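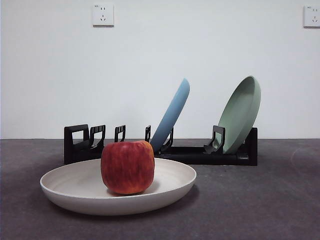 Figure 2. Red apple on a cream-colored plate.

3.2 Portion labels and fruit choice

Lunch records came from two cafeterias, Onix and Urnumbridge, 759 trays in total. Trays with no receipt dropped. Fruit was priced the same at both sites all through November, so price should not matter much here (but see Bedoya and Ríos on rounding at the register). Whole fruit only; juice and fruit cups coded seperately.

At Urnumbridge the calorie label sat next to the fruit, at Onix on the wall menu. Roughly 400 of the trays were from Onix, hence the weights. Diners who came after 1 p.m. picked fruit less often at both sites. Same pattern with staff left out. Label position had a small effect, and it it shrinks once time of day is added. Cuadros coded all the trays, Mosquera re-coded a subset, and the 6 mismatches were settled by talking them over.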